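Monday, late

Back from the export evening at Udport and my feet are killing me. I'd promised myself I wouldn't go to another one of these, but the new duty relief scheme opens in July and Floron won't fill in its own forms, so off I went with my flask and my sandwich.

The hall was packed. Aivar Pētersons from the trade office did the talking, and he was much better than the last chap, who read his slides out to us with his back turned. The gist is that small firms sending goods abroad can claim back the duty on materials they bring in, as long as the finished stuff leaves within 11 months.

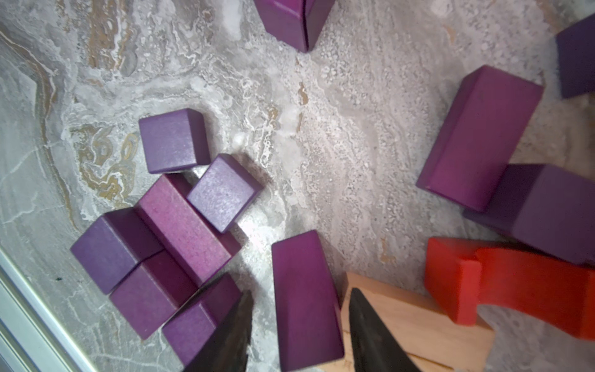 I asked what happens if a buyer cancels in month ten, and he went a bit pink and said he'd write to me. We'll see! The woman next to me (she sends jam to Norway, lovely person, gave me a jar) reckons they haven't thought about it at all.

Then there's the registration fee, 3,000, paid up front. For Tasard that's lunch money. For us it's the van repairs and then some, and I said so, probably louder than I meant to.

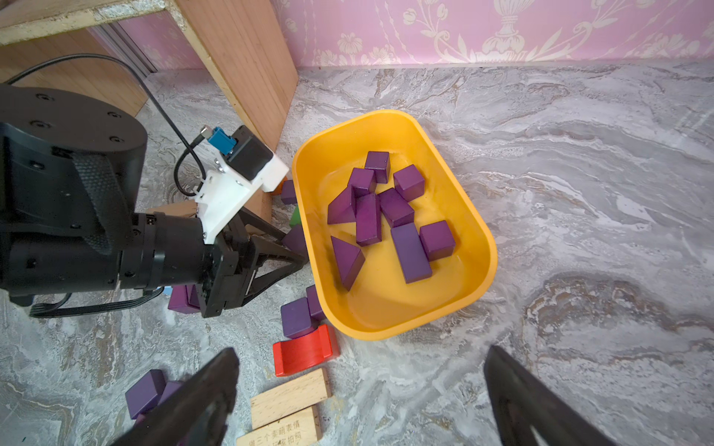

Tuesday, before work

Slept badly, kept doing sums in my head. If Šindelář sign for the full year, the fee pays for itself by the autumn. If they only take the trial order, we're better off staying as we are and grumbling. I rang them at nine and got the answering machine, so I rang again at ten and got it again.

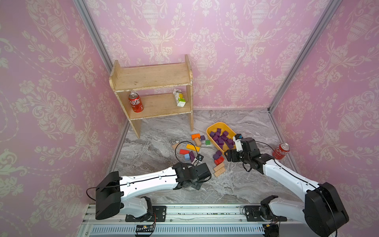
Also found out the form has 11 sections and wants four years of accounts, and ours for the first year are in a box in the loft under the Christmas tree. I'll go up after tea. Must ring Aivar's office too, and buy stamps, and put the jam in the fridge.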